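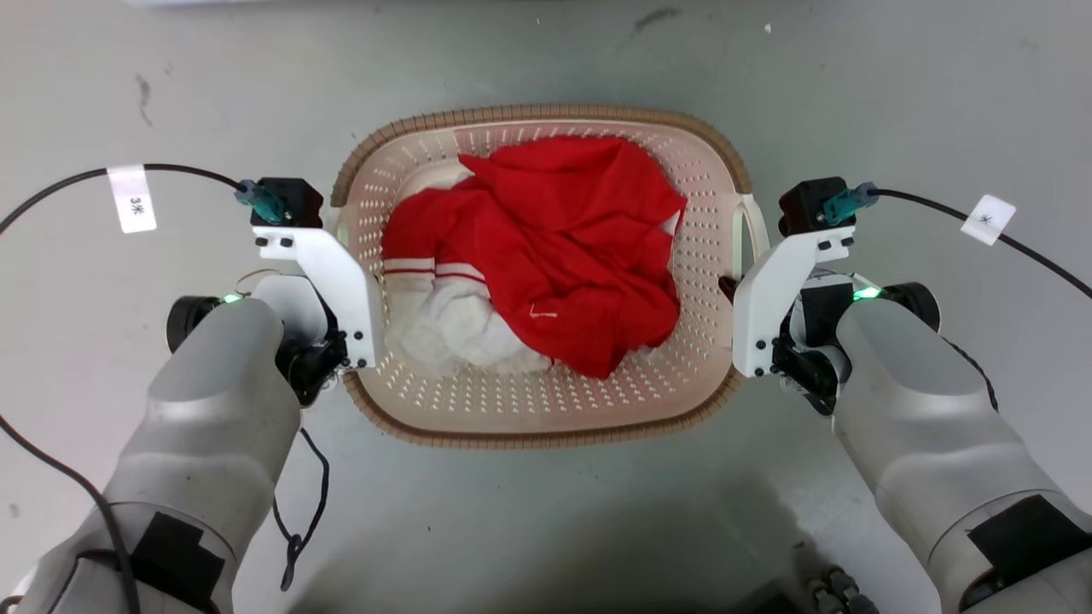 2025-03-30 Dye bench, madder run on wool and cotton

Started from Märta's notes for the Vullwood yarn. Her ratio was equal weight of root to fibre, and I kept to that for the wool skeins and halved it for the cotton. Total dry fibre 1,199 g. Alum at 12 per cent, cream of tartar left out this time to see if the colour stays closer to orange.

Soaked the chopped root overnight in rainwater. Tap water here is soft, so added a pinch of chalk to the wool pot. Forgot it in the cotton pot until the bath was already warm, so treat that one as a doubtful result.

Wool pot brought up slowly and held at 56 degrees. It crept past 60 once while I was on the phone to Dikov about the late mordant order. Turned it down straight away. The brown usually comes in above 70, so probably no harm done.

Skeins turned by hand every ten minutes. Nine skeins is too many for the small pot. The two on the bottom have taken the colour unevenly and will need to go back in or be used for something where it won't show.

Colours after rinsing, judged by the window:
Wool, chalk added: brick red, a bit duller than Märta's card
Wool, second bath: salmon
Cotton, half strength: dusty pink, patchy near the ties

Ainhoa thinks the ties were too tight on the cotton. I agree. Use figure-eight ties in soft string next time and leave them loose.

Wash test still to do. Callum wants the same soap as the October batch so the grey scale readings can be compared. There is enough left in the Dirnine tub for one more round. Cut the test strips before winding the skeins, and label them in pencil, as the marker bled last time.

Root remaining: 1,770 g, in the lidded bin under the sink. Exhaust bath kept for Zoltán, who wants it for paper. Lid on, please.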